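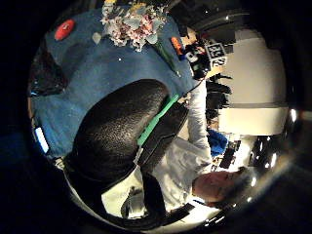

Kellari Blue Tablecloth, Banquet Weight: Review

Reviewed by Rokeya Dissanayake

I bought two of these for a function room where tables get used for flower arranging, numbered seating and the occasional craft class. One has been in regular service since June. The other was kept in its packaging as a reference for color.

Fabric and weight

The cloth is a plain weave polyester with a matte face. Kellari gives no fabric weight on the label. Mine came to 700 grams on a kitchen scale, hem included, which is on the light side for a cloth sold as banquet weight. It drapes adequately but will lift at the corners if a door is open. Clips solve this and are not included.

Opacity is good. A dark tabletop does not show through, and neither does the seam between two tables pushed together, provided the tops are level.

Color

The blue matches the product listing under daylight. Under warm bulbs it shifts slightly toward gray. Pink and white flowers with eucalyptus read clearly against it, and so do red and orange items. Printed table number cards in black and white are legible from the far side of the room. The weak point is debris. Any pale speck is visible, so petals, thread ends and paper scraps need to be brushed off before guests sit down. A lint roller works better than a hand brush.

Hem and stitching

Single fold hem, machine stitched, thread matched to the cloth. One corner arrived with a loose end 10 millimeters long. I trimmed it and it has not run. Corners are square. The Haque cloth I used before had a double fold hem and hung straighter, but it cost more and the color faded unevenly.

Spills and washing

Plain water beads for a short time and then soaks in. Stem sap wiped off with a damp sponge. Candle wax needed an iron and brown paper and left a faint ring, still there after two washes. The care label says warm wash, low tumble. I line dried it instead. Creases from the fold lines took a medium iron to remove, and they came back after a week in the cupboard. Rolling it on a tube is the better storage method.

Grip

Average. Smooth-based vases slide a little if the cloth is pulled. On a varnished table I would put a thin felt underlay beneath it.

Pros: opaque, even color, square corners, reasonable price
Cons: light for its description, shows specks, single fold hem, holds fold creases

Rating: 3.5 out of 5

I would buy it again for indoor use. For a patio or tent, look for something heavier.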